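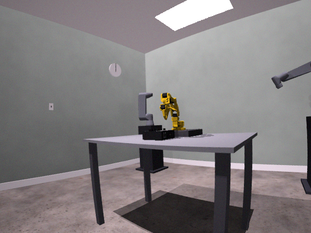
The cell in the simulator, yellow arm on duty

How many demonstrations before the slider task stops being hopeless?

Posted by Stuart Entwistle

I'm collecting examples in simulation for a policy that has to move sliders on a control box until each one matches the number printed over it. I drive the yellow arm by hand controller, save the episode, reset, repeat, and question my choices in life.

So far I have 65 episodes I'd call good and a folder named "Canard" for the rest. Trained on the good ones, the policy goes to the box with great confidence and then strokes the space between two sliders as if it were a cat. Success rate over 22 trials: 2. I suspect those were accidents.

Do I need a lot more of the same, or am I recording the wrong thing? My own theory is that the gripper hides the very slider it's meant to be moving. I've put a close view below so you can see how little room there is. I have until the end of January and a limited supply of patience.
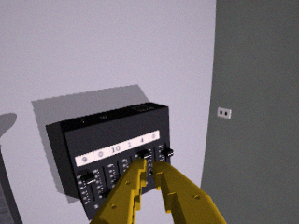

Braulio Chávez
Your theory is half right. A blocked view hurts, but I'd look at your resets first. If the target numbers change each time and the starting positions of the knobs don't, the policy can learn "go here, push up a bit" and ignore the numbers altogether. Shuffle both. Then shuffle where the box sits, by a couple of centimetres at first.

For the blocked view, add a second camera from the side if your setup allows it, and feed the knob positions in as numbers for one training run. You're in a simulator, so you can have them for nothing. If the policy works with the numbers and fails without them, it's a seeing problem. If it fails both ways, more cameras won't save you.

Also, slow down when you record. People rush the last bit because they already know where the knob is going, and that's the part the model most needs to see. When I did a similar job at Brindent my early episodes were all approach and no landing. I threw out roughly half of them and the results got better.

Don't delete Canard either. Episodes where you miss the knob, back off and try again are worth having, provided they end well. The ones where you gave up can go.

quintero_fan
more data. always more data. I did thousands for a door handle and it was fine in the end

Stuart Entwistle
Thousands, lovely. I'll let my wrist know.

Braulio, guilty on the resets. The numbers changed every time and the knobs went back to the same place every time, and I had somehow filed this under tidiness. I'm shuffling both from tonight and doing the run with the knob positions fed in before I touch the cameras. I've been through a bit of Canard as well and a fair few of the misses do recover, so they're coming back in under a more respectable name.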